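Zosto Classroom Cleanup Kit: a club mentor's review

August 5, 2020

I help run the robotics club at Tomaszewski, and we bought the Zosto Cleanup Kit in January after a lot of arguing. The maker promises a two-armed robot that students can train to tidy a room "from day one." I don't believe phrases like that, and I believe this one even less now. Our group took it on as the main project for the Zeldale meet, where the task is office tidying: bottles, bin bags, a pedal bin.
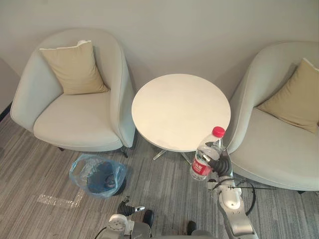
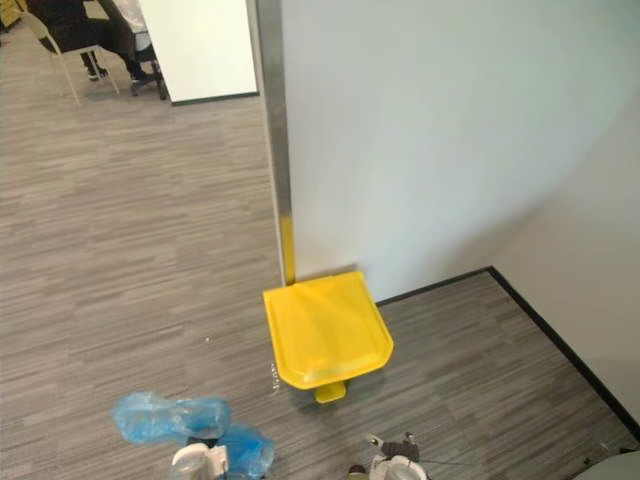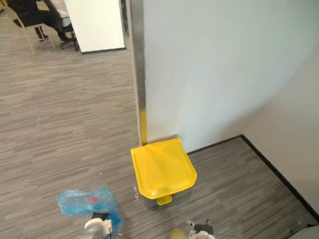
What you get

Two arms, two grippers, a head camera, more cable than I would like, and a workbook called Cesness. The hardware is decent. The grippers will close on a plastic water bottle and keep it upright, and most of our students could manage that by the second session. If your club only wants to pick up bottles, you will be happy for a month or so and then you'll wonder where the money went.

The workbook is the weak part. It has 18 lessons, and 5 of them are the same lesson with a different object. Szymon Górecki, who mentors our younger group, ended up rewriting the middle of it at his kitchen table. I am told a new edition is coming. I was told that in January too.

Bags are the real test

Every demo I have watched for this kind of kit uses stiff things: blocks, cups, cans. A thin plastic bag is a different animal. It folds over the fingers, it hides the very part you are trying to grab, and the students can't tell from the head view whether they have one layer or four. Lesson 10 gives this a single page. A single page! Our students spent more sessions on bags than on everything else put together, and I wouldn't call the problem solved.

The pedal bin is nearly as bad. People step on a pedal and think nothing of it. To do it with a gripper you need to come in low, press down evenly, and have the other arm ready with the bag before you let go. The kit's software treats the arms as two separate machines, so timing them together is left to you. Bożena Żak's team wrote their own script for it. Good for them, but that script is the product I thought I was paying for.

Small complaints

The cables need clips and none are supplied. The head camera looks down well enough, though students lose track of anything close to the bottom of the view. Support answered one of my 2 emails, politely, with a link to the page I had written to complain about.

Would I buy it again?

For a school with a patient mentor and older students, maybe, at a discount. Students do learn a lot from fighting it, and I'll admit the bag sessions had the best arguments we have had all year. For a first-year club I'd say no. Borrow one for a term if anybody near you will lend it, skip straight to Lesson 10, and see how your group feels after that.

Rating: 2 out of 5. I may add a point if the new workbook ever shows up.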